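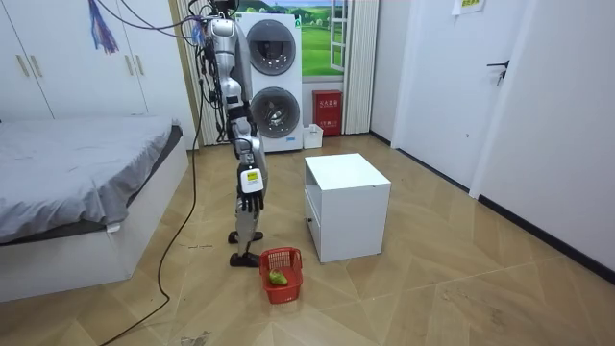 19 April 2018 - Okcombe room, furniture layout

Second pass on the bedroom layout for Trestus. The open question is still the nightstand: whether a low white cube with a shallow drawer gives enough usable surface once people start putting baskets and cups on it. Floor is the tan parquet, left as is. The red lattice basket with the green fruit is on the floor next to the nightstand, and at that spot it takes up walking space between bed and laundry wall. The stacked washer and dryer stay against the rear wall, red extinguisher cabinet beside them. Henk Van Loon wants the storage box between the two moved out. Agreed, pending a shelf.

Nightstand top is 45 cm above the floor. Korkis lists a taller version at 5 cm more, same footprint. Not ordered yet. 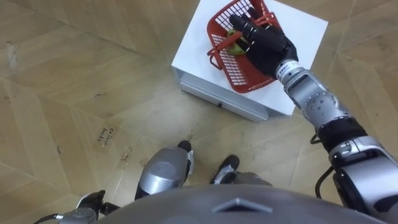
Load limit on the top is given as 200 N, so weight is no concern for fruit or a lamp. Stability with the drawer fully out is another matter - check before sign-off. The Tuncer quote for the taller unit plus wall bracket came to 695, delivery in May.

To do:
Measure drawer travel.
Felt pads under all four corners, parquet marks easily.
Ask Henk about the shelf depth.
Open compartment: keep facing the room, or turn to the bed side? Undecided.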